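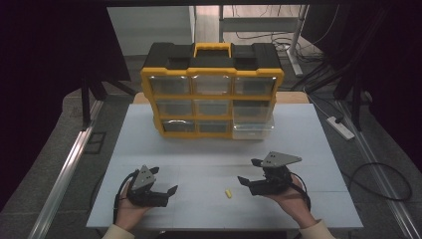
Session 2 of the Zastik build is all about the fingers, so bring your printed parts and whatever small screwdriver you trust. Last time we got as far as the bodies and the cables, and most of you went home with something that opened and shut, even if it squeaked a bit. I'd like everyone working the way it's done on the white table, one gripper in each hand with the fingers turned towards each other, before we talk about grip force at all. You'll notice the cable wants to go its own way. Let it hang in a loose loop down from the gripper and don't tape it to your sleeve (I did, in January, and pulled the connector clean off the board). The grey triangular plate goes on top, bolt holes and all, and please leave it fairly slack until the fingers are lined up, then come back and nip it tight.

Printing the fingers

Use the finger file in the shared folder, the one Harish Annamalai tidied up, and not the older one called Cendisport. The old one has the screw holes a touch too close to the edge and the corner splits as soon as you lean on it. Print it flat on its broad side. Mine took most of an evening, and I've used far more of the Ragnarsson black filament than I meant to, but it does come out nice and stiff!

Clean-up is dull and worth doing. Run a fingernail along every edge, and where it catches, take it off with a bit of fine sandpaper. Don't round the inner face over, though. You want that flat and square, especially near the tip, or small things will roll away from you when you close up.

Brass inserts: soldering iron, old tip, slow hands. Push until the ring sits level with the plastic and then stop. If it goes in crooked you have a few seconds to nudge it straight, and after that you're printing another arm. Gert Pretorius has a spare iron if yours is the good one and you can't bear to. 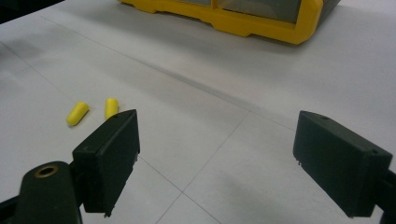

Small soft things are the best practice I know, and they're kind to a new pair of fingers. A coin or a bolt will scrape and skid and make you think your build is wrong when it's only your hands. Foam earplugs squash a little, so you get a proper feel for how far the fingers have closed. Try a couple lying close together, one on its side and the other more upright, and go for just the one without disturbing its neighbour. It's harder than it looks – the finger nearest to you hides part of what you're after, so tip your wrist a little before you close.

Drawers come after that. Start with the organiser drawers pushed in and work one out by its front, gently, keeping the second gripper handy to steady the case. If the drawer jams, let go and begin again. Twisting puts all the strain on the screws. 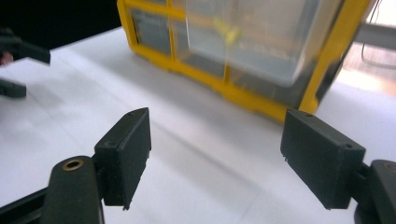

Open fingers in front of the organiser, with one clear drawer sticking out.

For next time

Check the screws on both fingers and write down which ones have worked loose. Mine are always the ones near the tip.

If you're on the Codutitz board, set the closing limit to 2378 to begin with. The file says 3000, which is too much for a finger you've just spent an evening printing.

We'll start with the pads, so have a look at the inner faces under a good lamp and bring the worse finger of the two. I've got glue.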